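The Green Ones

Kavitha Thomas had been sorting cans since the middle of the afternoon and she was not going to stop for tea.
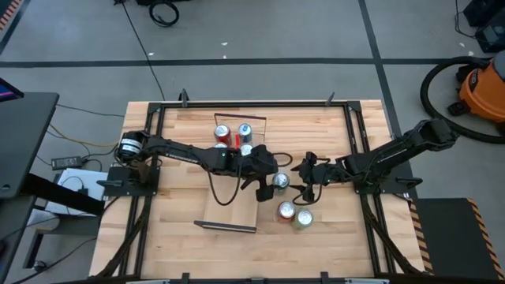 "Red with red," she said. "My father would have had it no other way."

Edin Kovačević leaned on the door and ate a biscuit. He had come to help her clear the old shop, and so far he had carried one chair down the stairs and back up again.

"They're all going to the same party," he said. "People will just take what's nearest."

"Then they can take it from the right place."

The shop had been called Kurian for as long as either of them had known it. Her father sold cold drinks there for 29 years, with sweets and newspapers on the side, and when he died in June the stock was still on the shelves. The landlord wanted the keys back by six. What could be drunk was going to the hall in Prarley, where Wiremu Bright was setting out tables for the people who had known him.

Edin put the biscuit down and picked up a can. It was green, lemon and lime. He turned it round to look at the date on the bottom.

"Two months left," he said.

"Put it at the back."

"Wouldn't you want it at the front, if it's going to go off?"

She thought about this. Her father had put the new stock behind the old every morning, and had made her do it too, on a crate, before school. She had hated it. Her fingers went numb in the fridge and she was late for the register.

"At the front," she said. "Sorry. You're right."

They went on like that for a while. She passed, he placed. When he got the order wrong she waited to see if he would notice, and mostly he did. The count in her father's book said 74, and by five o'clock they had reached 71 and there was nothing left on the shelves.

"Three missing," said Edin.

"He'll have drunk them."

"He told me he couldn't stand the stuff."

"He told everybody that."

She got down on her knees and looked under the counter. There was a mousetrap, a pencil and a good deal of dust. Behind the pipe, where the wall was always cool, three green cans stood in a row with their tops wiped clean. The oldest one was at the front.

Kavitha sat back on the floor. Edin came round the counter and looked, and then he sat down too, though there wasn't much room for his legs.

She opened the first can and gave it to him, and opened the second for herself. It was flat and too sweet. Outside, Wiremu was backing the van up to the door and somebody was shouting at him to mind the wall.

"What about the other one?" said Edin.

"That goes to the hall," she said, and wrote 72 in the book.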